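Towels gone stiff and scratchy since moving house – is it the water?

Asked in: Home & Laundry
Posted: 07/01/2024
Views: 204

We moved from Stomport to Brundolow in December and since then every towel we own has gone stiff. They come off the airer like cardboard and they don't seem to dry you properly either, the water just sits on the skin. The same towels were fine in the old house. Same machine too, we brought it with us.

Things that might matter:

- The washing machine is an Eynon 2402, front loader, bought second-hand. I use the cotton wash at 40.
- Powder is whatever is on offer. I fill the scoop it comes with.
- Fabric softener in every wash. I've been putting more in lately to try to fix it and it hasn't helped.
- In Stomport we had a tumble dryer that belonged to the landlord. We haven't got one now so everything goes on an airer in the back bedroom, which is not a warm room.
- The kettle has scaled up badly in a few weeks, which it never did before.

The worst ones are the older tan hand towels. The big bath sheets are a bit better but not by much. I don't want to buy a new set if the same thing is going to happen to them. Is it the water, or the softener, or the lack of a dryer? And is there any way of bringing the old ones back?

**3 answers**

---

**Answer 1** (accepted by the asker)

It is probably all of those together, but the kettle tells you the water is hard, so start there.

Hard water does two things. It leaves mineral in the fibres, and it stops the detergent working as well as it should, so some of that stays in the towel too. Softener then coats the lot. The coating feels nice for a while but it makes cotton repel water, and that's why they aren't drying you. Putting more in makes it worse.

To strip the old ones:

1. Wash the towels on their own at 60, half a load at most. Check the label first if they are a dark colour.
2. No softener. Put in the full hard water dose of powder, which is printed on the side of the box. The scoop on its own doesn't tell you much, you need to see which line to fill to.
3. Run a second wash at 60 with no powder at all. Look through the door halfway through. If there are suds, there was still detergent in the towels, and you should do another rinse.
4. Spin as fast as the machine goes.

Some people add white vinegar to the rinse. I did it for years, but the Flistmont handbook that came with my current machine says not to because of the rubber seals, so I stopped. Check your own. Never mix it with bleach.

Then the drying. Cotton loops get pressed flat in a fast spin and if they dry flat they stay flat. A tumble dryer lifts them up again and an airer doesn't. So take each towel out and get it flat on a table or a clean mat before it goes anywhere near the airer. Don't leave it bunched up. Pull out any corner that has folded under, smooth it from the middle towards the edges, then pick it up by two corners and give it 5 or 6 hard shakes. Turn it round and do the same from the other end.

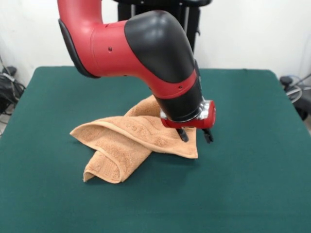
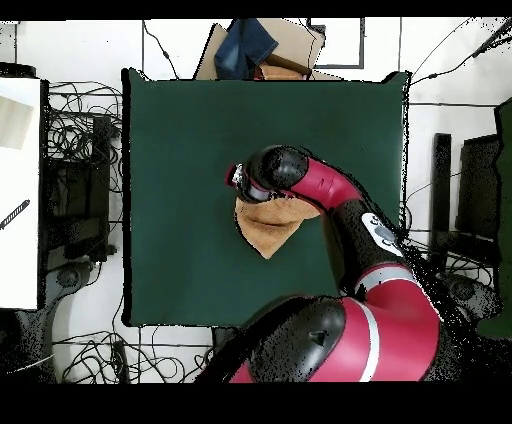 *Tan towel on dark green, crumpled.*

Hang them singly over one bar, or over 2 bars with a gap between if your airer has room, so that air gets up the inside. Towels doubled over and pushed up against each other in a cold room take far too long and that makes them stiffer, and eventually they smell. If the back bedroom is cold, open the door in the day or move the airer to the landing.

When they are nearly dry, shake them again. This second shake does more than the first in my experience. Some people rub the towel against itself as well, which works but is a lot of effort for a full set.

You won't get them quite as they were with the dryer. They should be a good deal better than cardboard though, and they will soak up water again. If a towel is thin enough to see light through, no amount of washing will help it. Cut it up for the floor.

---

**Answer 2**

Agree with the above about the softener. I would add that you should clean the drawer and run an empty hot wash before you start. If you've been adding extra softener the drawer will be full of slime, and it will carry on dripping into the drum for a few washes even after you stop.

We are in Brundolow as well, up at the top end, and the water is very hard. We changed to liquid and it was worse, so we went back to powder. I also put a water softening tablet in with the towels, though not with clothes. It is an extra cost and I couldn't swear it makes a difference to the towels – the heating element has lasted, anyway.

One more thing, don't iron them. My mother-in-law used to and you could have stood them up in a corner.

---

**Answer 3**

just get a dryer

---

**Comment from the asker**

Thanks. I did the two washes at 60 yesterday and there were loads of suds in the second one with nothing in the drawer, so I rinsed again. Cleaned the drawer too, it was disgusting. Hand towels are much better and they do dry you now. Bath sheets still a bit rough down the edges, will put them through again at the weekend. No room for a dryer unfortunately.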